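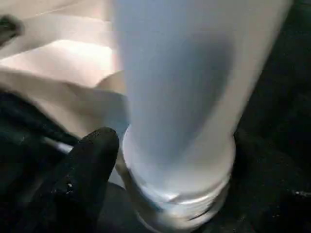
Light blue-gray on one side, a little beige on the other.

When we moved to the new apartment I believed that painting would be the easy part. We wanted white walls. I went to Boltix with a shopping list that my husband had written, and on the list was the word "white" and the number of cans. I came home three hours later with no paint and a stack of paper cards.

I would like to write down what I learned since then, mostly for my sister, who will paint her place in June and who has already called me two times about it.

In my first language we have one word for white and a few funny additions, like snow or milk. In the paint store there were so many whites that they had their own wall. Some of them look pink when you hold them next to the others. Some look like old teeth. The strange thing is that each of them, when you take it alone and walk away from the wall of cards, is simply white. You need the neighbor to see the color. I think this was the most useful thing I understood in the whole project and I understood it in the parking lot.

The apartment is not big. The main room is 20 square meters and it has one window to the north and one small window to the west, above the place where we cook. So in the morning the room is blue, and after five o'clock one corner becomes almost orange when the weather is nice. The previous owners had painted everything in a yellow cream, I suppose to fight against the north window. It did not win. In the mornings the walls had the color of a weak soup.

Miloslav Malý, who lives under us and painted houses for 35 years before his knees stopped it, told me to buy small test cans and not to trust the cards. He also told me not to put the test on the wall itself, where the old yellow will confuse the eye, but on big sheets of cardboard, and then to carry the cardboard around the room. I followed this. For one week we had four large white cardboards which moved from wall to wall, and we ate our dinner between them.

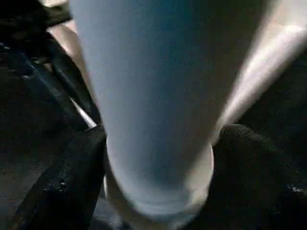
The week was necessary. On Thursday I was sure about the second one, which was called Cirine and had some gray inside. On Saturday it rained from the morning and Cirine looked like a wall in a hospital where they do not expect you to leave. I took a marker and crossed out its name on the back of the cardboard. On Monday the sun came back and I wrote the name again.

My husband does not see these differences, or he says so. But he was the one who noticed the problem with the lamps. We had put in new bulbs on the first day, and they were the type with 4000 on the box. I did not know what this number means. It is the color of the light, and the higher it is, the more blue the light becomes. In the evening our bulbs made the warm test paint look neutral and the neutral paint look cold. We had the old bulbs in a box still, the warmer ones, and when we changed them back the four cardboards were suddenly four different colors from the ones I had been studying all week.

So here is my first advice for my sister: decide about the bulbs before you decide about the paint. We live in this room mostly in the evening. On working days I see the daylight in it for one hour with my coffee, and then I go. It makes little sense to choose a wall for that one hour, even when that hour is very nice.

The second advice is to look at a round thing. I mean this seriously. A flat wall shows you one tone and your eye gets used to it quickly and calls it white. On something round, a pipe or a cup or the leg of a piece of furniture, the light comes from one side and goes away on the other, and you can see both colors that are in your room at the same time. Painters of pictures know this, of course. Liên Lò, who teaches the drawing class I go to, makes all beginners draw an egg on a white napkin. For two evenings I hated the egg. I used only a normal pencil and my egg looked like a stone. Then she gave me one blue pencil and one brown one and said I am not allowed to touch the gray. It was still not a good egg, but it was an egg.

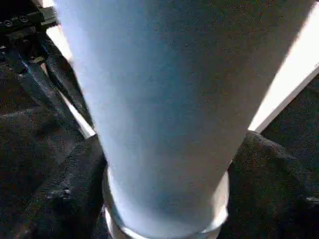
Brighter and cooler on the left, grayer on the right, with a silver ring at the bottom.

After the class I started to see colored shadows in every place, and it was a bit tiring. The bathtub has them. The snow has them, everybody knows this, but the refrigerator has them also. I sat in the waiting room of my dentist and thought that the ceiling was green on one side, and it was, because of the trees outside of the window.

Now about the money, because my sister will ask. I had planned 600 for everything and we stayed under it, but only because Mr. Malý lent us his rollers and the long stick for the ceiling. Good rollers are not cheap. We bought one bad roller at the beginning, for the small hall, and it left hairs in the paint. I removed them one by one with tweezers while the paint was drying, and where I removed them there are now small marks, so probably I should have left the hairs.

We bought the paint from Plirow at the end. It is not the most expensive and not the cheapest. The man at the counter mixed it for us and he put a drop of it on the lid, so that we can find the same color later. Please do this, and write the date and the room on the lid too. When we moved in, we found five old cans in the basement without any names, and all of them were, naturally, white.

The color we took is the third cardboard. I have not talked about it until now because there is not much to say. It was never the most beautiful one. In the rain it was fine and in the orange hour it was fine, and with the warm bulbs it became soft but not yellow. Cirine was more beautiful two times in the week and terrible the other times. I still have the rest of the test can and I want to use it for the inside of the closet, where the weather does not come.
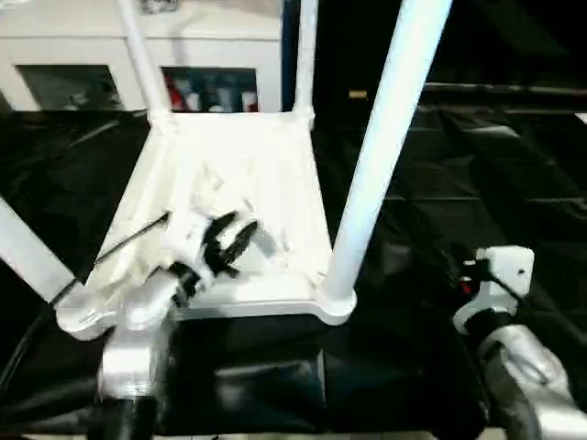

The painting itself took two weekends. We did the ceiling first, as one should, and I learned that I cannot look up for longer than ten minutes without getting a headache. The corners we did with a small brush. In the corner behind the stove you can see, if you know it, where I stopped for lunch and continued too late, because there is a line where the paint is thicker. Mr. Malý found it in the first minute when he came up to look. He was polite about it. He asked what we had for lunch.

We had the little meat pies from Ševčík, the bakery near the tram stop. They were worth it.

One more question I have not solved is the doors. They are also white, but glossy, and they were painted long ago by somebody with a different idea of white. Before, next to the yellow cream, they looked very fresh. Now next to the new wall they look a little bit pink. My husband says that he does not see it, and then he said last night that maybe he sees it. If we paint the doors, we must paint the window frames too, and then the radiators. I will wait until the autumn and look at them again with the lamps on.

For my sister: I can send you the four cardboards if you want them, but they are big, so you must come with the car.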